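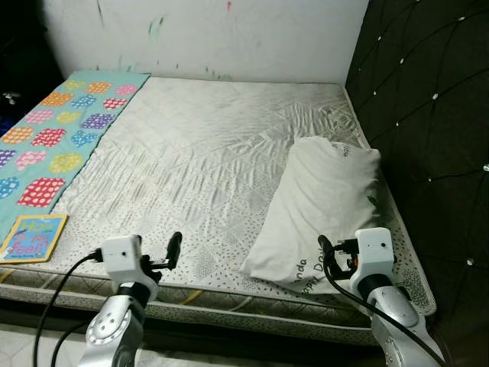
Le lit nu, dernier terrain de jeu

Il y a un moment de la semaine que j'attends avec une impatience un peu ridicule : celui où l'on retire les draps. Le lit change de visage, on redécouvre le matelas, ses coutures, ses plis, et toute la chambre paraît plus claire. C'est en tirant ce fil que je suis arrivée chez Ifigeneia Petridis, dans le quartier de Tomside, un lundi matin de lessive. Elle avait promis de me montrer « le meuble le plus occupé de la maison ». Elle n'exagérait pas !

Chez elle, le grand lit est celui des parents, en principe. Dans les faits, on y lit, on y boude, on y goûte (malgré l'interdiction) et on y passe les jours de fièvre. La tête de lit foncée, capitonnée en losanges et piquée de petits boutons brillants, a été choisie pour faire chic. Le mur blanc, lui, a été décoré par quelqu'un de plus petit : du vert, du bleu canard, du rouge, des traits lancés à toute vitesse. « J'ai frotté une fois, raconte Ifigeneia. Et puis j'ai trouvé que ça allait bien avec le reste. » Je suis entièrement de son avis.

Le reste, ce sont les objets qui survivent au changement de draps. D'abord la grande pièce turquoise semée de formes rondes à pois blancs, orange, roses, violettes, jaunes, qu'on croirait sorties d'un ciel de dessin animé. Elle sert au lit, par terre, au jardin en août, et revient toujours au même endroit. Ensuite l'oreiller, blanc, un peu tassé, avec ses lettres noires où l'on déchiffre « Happy Day ». Impossible de le remplacer par un oreiller neuf de chez Weka, qui dort toujours dans le placard.

Et puis il y a le livre. Un petit cartonné carré, bleu vif bordé de jaune, dont le titre pose la meilleure question du soir : « How do you feel? » Chez les Petridis, on y répond à tour de rôle avant d'éteindre, en anglais, en grec ou en français selon l'humeur. Les réponses vont de « fatigué » à « dinosaure », et toutes sont acceptées.

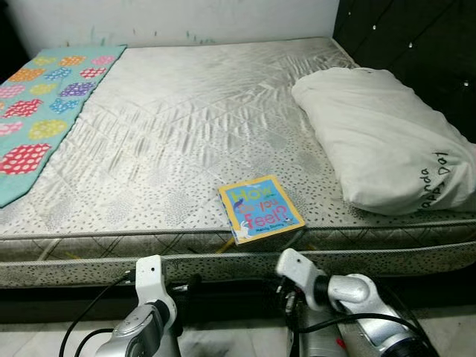

Le petit livre du soir, l'oreiller et les nuages à pois, entre deux paires de draps.

J'ai voulu savoir si laisser le matelas à l'air servait à quelque chose. Sławomir Zawadzka, tapissier à Stostholm, m'a répondu par un grand oui. Il conseille d'ouvrir la fenêtre, de passer l'aspirateur avec l'embout plat le long du passepoil, où la poussière adore se loger, et d'attendre environ 3 heures avant de refaire le lit. Pour les marques grises, un chiffon à peine humide et beaucoup de patience. Surtout pas d'eau à grands flots : le garnissage sèche très mal.

Ifigeneia tient les 3 heures quand elle peut. Ce matin-là, elle hésitait entre deux parures : une en lin couleur sable, trouvée chez Balaskas pendant les soldes, et une vieille housse à rayures que toute la famille réclame. J'ai voté pour les rayures, sans la moindre hésitation. Nous avons bu un café en attendant la fin de la machine, puis je l'ai aidée à enfiler la housse, très mal, en riant beaucoup, et avec un coin de couette qui a refusé jusqu'au bout de trouver sa place.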